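Preparing a town budget with fewer hands

February 21, 2025

In the town hall of Elton the budget season starts long before anybody outside notices it. The head of the finance office has prepared the town's yearly budget seven times. She received me in her room on the second floor, with a printed draft on the desk that was already full of pencil marks. She asked me not to write her name. "The budget belongs to the council," she said. "I only prepare it."

I wanted to know first how the work begins. She explained that a letter goes out to all departments, asking them what they need for the coming year and, separately, what they could give up. The second part of the letter is new. It was added when the grant for road maintenance became smaller and the reserve had to be used to close the gap.

"Everybody answers the first question the same day," she said. "For the second question I have to telephone. I do this myself. If a junior colleague calls, the answer is that there is nothing to give up, and then we have lost two weeks."

The draft has 305 lines this year. Some of them are very small. She showed me one for the repair of benches in the cemetery and one for the piano in the music school, which has to be tuned before the spring concert. The councillors, she told me, discuss the small lines with great energy, and the large ones, such as wages and heating, pass more quickly. I asked if this annoys her. She thought about it for a moment.

"It did in my first years. A bench is something a person has sat on. The pension contribution is a figure in a column. I have started to put a short note next to the big lines, in normal language, what the money does in a normal week. The debate about heating was much better after that."

The longest discussion at present concerns the swimming pool. The building needs a new roof, and the town has two offers. One company, Felletti, proposes to do the full roof in one summer. The other, Arker, would repair it in sections, so that the pool could stay open for most of the time. The second way costs more in total, but the payments are spread over 3 budget years. She did not want to say which of the offers she prefers.

"My task is to show both honestly. If I make one table nicer than the other, I have taken a decision which is not mine. So both tables have the same form, the same number of lines, and the interest is included in both. That was missing in the first version, and I sent it back."

The town also plans a small fund to which residents' groups can apply. Each project can receive up to 4000 from it. The idea came from the Grabowska estate, where the tenants wanted lighting on the path to the bus stop and did not find any line in the budget under which they could ask for it. In the end the lighting was paid from the money for parks, and the parks department has not forgotten it.

I asked whether such a fund is not simply a way to win some sympathy in a difficult year. She did not take offence at the question.

"Of course it is pleasant for the council to announce it. But look at what it costs beside the roof. And people who have once filled in an application with a cost estimate read the budget differently afterwards. They come to the public hearing and they ask where the money comes from, and not only where it goes. I like these questions, also when they are not comfortable for me."

The hearing will be held in March. In earlier years it took place on a weekday morning, and the room was almost empty apart from pensioners and the local newspaper. It was moved to the evening after complaints from parents and from people who work shifts. The draft can be read at the library before the hearing, and there is a shorter version, which she wrote herself over the winter holidays.

"The short version was the hardest part of the whole work," she said. "You cannot hide behind a long word. I had written 'consolidation measure' and my daughter asked me what it is. I said, we will cut the grass less often. Then she asked why I did not write this — and so I wrote it."

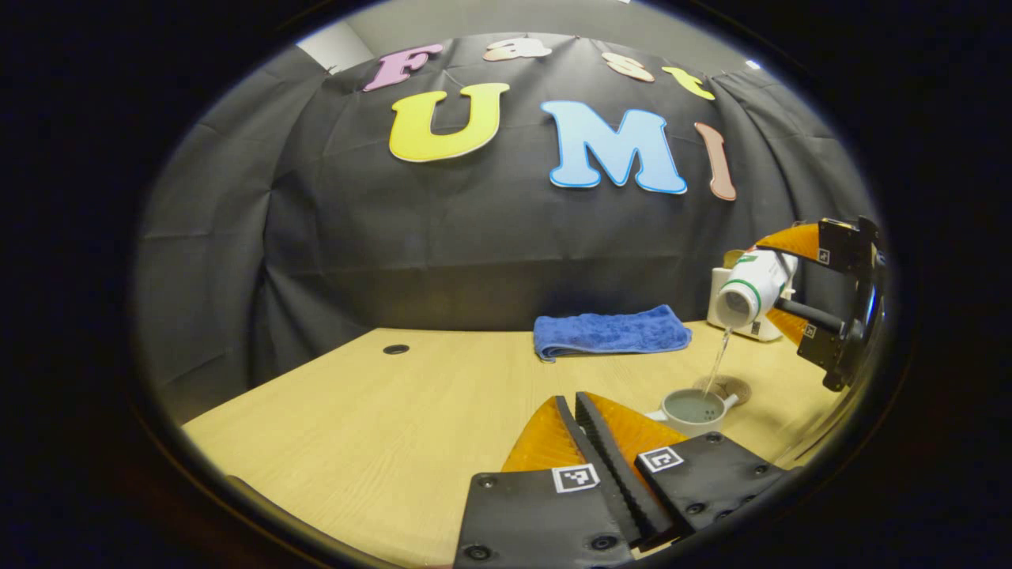

She intends to keep the short version next year as well, and would like to have it ready earlier, together with the letter to the departments. The heads of department should read it too, she said, and some of them have already asked for a copy.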